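Bac de rangement

Un bac de rangement est un récipient ouvert, le plus souvent en matière plastique, destiné à regrouper des objets sur une table de travail, une étagère ou un rayonnage. Il se distingue de la caisse de transport, généralement fermée, et de la mallette, dont l'intérieur est conçu pour un outillage déterminé.

Forme et construction

Le bac d'atelier présente un fond plat, des parois nervurées et un rebord évasé. Les nervures limitent la déformation sous charge ; le rebord facilite la prise à deux mains et, sur certains modèles, l'emboîtement. La contenance varie selon les séries : le catalogue Handine va de 16 à 100 litres, avec un modèle intermédiaire de 47 litres.

Usage sur le poste de travail

Dans les ateliers et les locaux d'expédition, le bac côtoie d'autres contenants — mallettes à outils, plateaux, boîtes en carton — dont chacun répond à un besoin propre. Le plateau reçoit ce qui doit rester visible et accessible, le carton ce qui est appelé à partir. 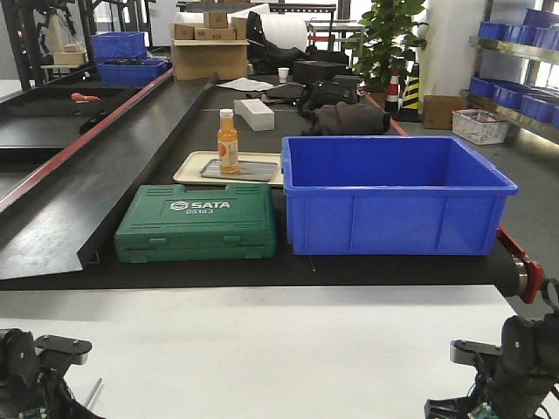

Un bac de rangement doit-il être muni d'un couvercle ?
Le couvercle se justifie pour le stockage prolongé ou en milieu poussiéreux ; pour un usage quotidien, le bac ouvert est d'ordinaire préféré.

La couleur sert fréquemment de repère. Le bleu est courant dans les rayonnages à bacs, tandis que le rouge est parfois réservé aux pièces rebutées. Aucune convention générale ne s'impose toutefois, et chaque établissement fixe la sienne.

Classement et étiquetage

Dans son manuel Workgate, Songül Sezer distingue le bac affecté, qui porte le nom d'une famille d'articles, du bac tournant, vidé à la fin de chaque tâche. Selvaraj Karunaratne a repris cette distinction pour l'inventaire de l'atelier Botus, qui comptait alors environ 171 bacs affectés. L'étiquette y est placée sur la face avant, sous le rebord.

Entretien

Le nettoyage se fait à l'eau tiède et au savon doux. Les bacs fendus sont retirés du rayonnage.

Voir aussi : Mallette à outils ; Rayonnage ; Table de travail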